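Loyalty schemes that people want to talk about

We've had a lot of messages since the spring issue asking what comes after the points card, so this month's marketing corner is given over to one of our favourite subjects: referral schemes. Word of mouth is the oldest channel there is, and it's a joy to see small brands getting properly stuck into it again!

Our favourite story comes from Brilora, the candle and home fragrance maker. Until January its scheme was the usual sort of thing - one point per pound, a voucher after a few months, an email when the points were about to expire. Open rates were fine and redemptions were dreadful. So Temitope Ajayi and her colleagues scrapped the lot and started again with one question for existing customers: who would you send a candle to?

That became the whole scheme. Every customer who places a second order can send a free small candle to a friend, with a handwritten-style note that they write themselves on the order page. The friend gets no discount code and no chasing emails (we love this bit), just the candle and a card with the web address on it.

In the first 24 days, 372 candles went out. Of the people who received one, 70 went on to place an order of their own, and the average basket was bigger than Brilora normally sees from paid social. The postage did sting. Temitope moved the parcels over to a letterbox-sized box in week three, and that brought the cost of each gift down to a level the finance side could live with.

What I like best is how little software was needed. Brilora runs its orders through Prevby and simply added 2 extra fields to the checkout form, one for the friend's address and one for the note. Do get your privacy wording checked before you copy the idea, though, as you're handling the details of someone who hasn't signed up for anything yet.

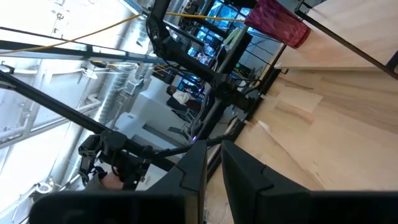 Hadiza Oyewole wrote in after we mentioned the scheme in our last round-up, to say that she'd tried something similar at Jandale and found the notes mattered far more than the gift. When they pre-filled the message box, hardly anyone changed the wording, and the orders that followed dropped off. With a blank box, people wrote whole paragraphs.

If you're running a referral scheme of your own, big or tiny, please send us your numbers and the bits that went wrong too. Next month we'll be looking at Oyelaran and its move from a weekly email to a printed quarterly - the replies they've been getting by post are wonderful.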